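Prurnen House - house meeting, May

Started a bit after 7, kitchen table. Notes by Rigoberto Espinoza, typed up fast so sorry for mistakes. Seven of us there plus Essien's rep on the phone for the first part only.

Last minutes: ok'd. One fix, the spare key is on the hook by the boiler, not in the drawer.

Boiler. Essien coming Monday, morning slot. Somebody has to be in. Ground floor will do it. Hot water off up to 3 hours, they said on the phone, could be less. Rep wouldn't commit on the price of the valve till they open it up. Agreed up to $40 from the house jar without asking again, anything over that goes to Plidel as landlord.

Upstairs hall light - still flickers. Bulb already changed. Goes on the Plidel list.

Bathroom rota. Long one. Complaint was that the 2nd floor bathroom gets done on paper and not in real life. Current rota has one person doing everything in one go, takes 40 minutes if you do it right, so people skip the floor. Proposal to split it: sink and shelf one person, floor and shower another, swap every week. Vote was 5 for, 2 against. Passed. Starts with the next rota sheet.

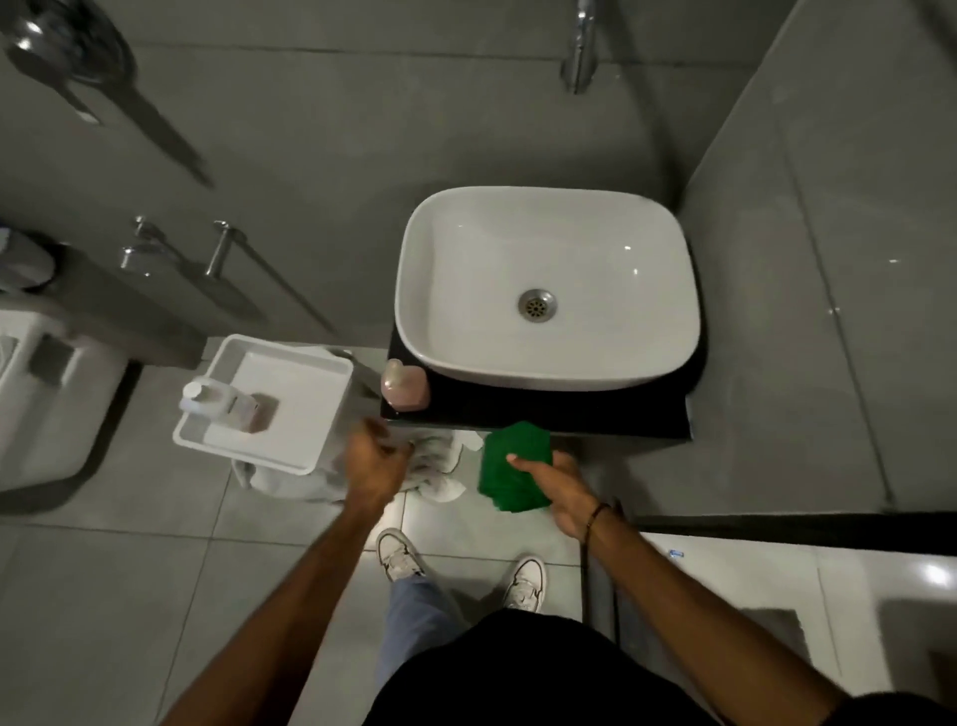

Towels were the other half of it. Anything left on the bathroom floor goes in the wash, no matter who it belongs to, and if it comes out pink that's on the owner. Whoever has the sink job picks up towels first, then does the wiping, otherwise the cloth is already dirty when you get to the basin. Green cloth for the sink, like the one by the counter there, and it doesn't go near the toilet. Soap stays in the heart dish on the corner of the black shelf - it leaves a film on the black when it sits straight on it, shows up every time. The white stand on the left can stay but only for stuff in use, bottles with nothing in them go out. Drain grate to be lifted and rinsed if it lifts, no one was sure, Rigoberto to check.

Cleaning supplies. Jestley spray is finished. Motion to go back to vinegar, did not get a second. Buying two more of the Jestley plus a pack of cloths, nearly $30 all in. Receipts in the jar please, last month's never got there and we are still guessing.

Fridge. Top shelf is shared, the rest is not. Labels. Same as last time. The soup was nobody's so it's gone now.

Bikes in the hallway: two max, others in the shed. Shed lock is stiff, needs oil. Left open who does it.

Quiet hours - skipped, out of time. First item next meeting.

Guests over a weekend: put it on the board before, not after. Ageed by all.

To do
Rota sheet redone with split jobs - Rigoberto
Drain grate - Rigoberto
Spray and cloths - top floor
Plidel list (hall light, window catch) - top floor
Be in for Essien Monday - ground floor
Shed lock - ?

Closed 8:30. Next one same time, date on the board.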